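Brullville Textile Repair Circle
Newsletter, November

What we learned about winter wool and why the moths like it too

Dear friends of the circle,

The heating is on again in our room in Brullville, and with it comes the season when people open the closet and find small holes. In the last meeting almost every bag that arrived had a sweater inside, and almost every sweater had the same question: can this be saved? In most cases, yes. Juwita Siregar, who leads the Thursday table no more but now the evening one, asked me to write down what we discussed, so that members who could not come also have it.

First, who made the hole

Many people say "the moth ate my sweater", but the flying moth eats nothing. It is the larva that eats, and it prefers the places where there is a little food, sweat or skin on the wool. Therefore you often find the damage at the front, where soup falls, and at the collar and under the arms. A hole from a larva has soft and uneven borders. A hole from a nail or a key has usually one broken thread and a ladder going up or down from it. It is useful to know the difference before you start, for if there are larvae you must treat the whole closet and a mended sweater should not go back to the same shelf.

We recommend the freezer. Put the dry sweater in a closed plastic bag, press the air out, and leave it there for 2 weeks. Then let it come back to room temperature inside the bag, so that the water in the air settles on the plastic and does not go in the wool. One member asked if lavender is enough. Lavender smells nice, and I have it myself in a drawer, but I would not trust it with a cashmere cardigan.

Vacuum also the shelf, especially the corners and the line where the wood meets the wall. Empty the vacuum outside the house on the same day. Old felt, a forgotten hat, the wool carpet under the bed – these are the places where the next generation is waiting.

Washing before mending

Always wash before you mend. The wool becomes a little smaller or a little bigger after the wash, and a repair made on the unwashed sweater will pull on the fabric later. Use lukewarm water and little soap, do not rub, and do not lift the wet sweater by the shoulders. Roll it in a towel and press with the knees if your hands are tired, as mine are. Dry it flat and far from the radiator.

The color of the water frightens beginners. A dark red or a black sweater can give color for many washes and still look as new. Add no vinegar if you do not know the dye. We had a discussion of nearly 6 minutes about vinegar and came to no agreement, so please do as your grandmother did and take the responsibility yourself.

Choosing the yarn

The yarn for the repair should be a little thinner than the yarn of the sweater. If it is thicker, the repair becomes a hard plate which you feel on the skin. For fine knits we use the Limsakul mending wool, which comes on small cards and costs less than a full ball. The shop on the corner has now the complete range, 736 shades on the new card, and they allow members to take the card to the window. Please do look at the colors in daylight. Under our lamps the navy blue and the black are the same, and I have a pair of trousers at home to prove it.

For those who like the repair to be seen, a strong color is more honest than a color which is almost right. A bright pink on black knit makes people ask, and then you can tell them about the circle. Elbows are good for this, also the thumb of a glove or the heel of a sock, where the fabric is rubbed all the time.
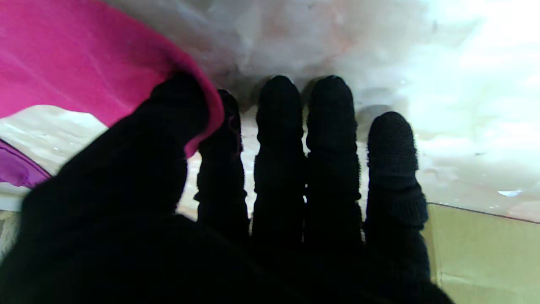 Swiss darning and woven darning

We practiced two methods. Swiss darning, also called duplicate stitch, is for thin places where the threads are still there. You follow the old stitch with the needle, in at the bottom of the V, behind the two legs of the stitch above, and back down to the same point. It is slow and very calming. The new yarn lies on the old one and gives it strength. Do not pull it tight. If the old stitch disappears in a small valley, the tension is too strong.

Woven darning is for real holes. Start well outside of the hole, in healthy fabric, and lay your vertical threads one next to the other. Then go across, over and under, and on the way back under and over. Leave a tiny loop at each turn, for the yarn will become shorter in the wash. Many of us forgot this loop, and the result was a repair shaped like a small cup. It is not a tragedy. You can cut it out and begin again.

A darning mushroom helps, but a smooth stone, an orange or a light bulb of the old kind does the same work. For glove fingers we use the handle of a wooden spoon. The needle should have a round point. A sharp one divides the threads and makes the second damage while you are repairing the first.

Small notices

The Melard sewing machine is back from the service and sews again straight. Please use only the needles in the tin beside it and write your name in the book.

The company Ovance has given us 200 cones of end-of-line yarn, mostly wool with some nylon, in gray, green and a difficult yellow. They stand in the hall. Members can take what they need for their own repairs. For bigger projects, such as a blanket, kindly ask Juwita first.

We are looking for a person with knowledge of invisible reweaving in suit fabric. We have received requests for jackets and must send people away, which is a pity.

The next evening table opens at seven o'clock, and the door on the garden side will be open. Bring your sweater washed and dry, please, and a pair of small scissors if you have them. There is tea, and the biscuits are kept far from the wool.

With warm regards from the mending table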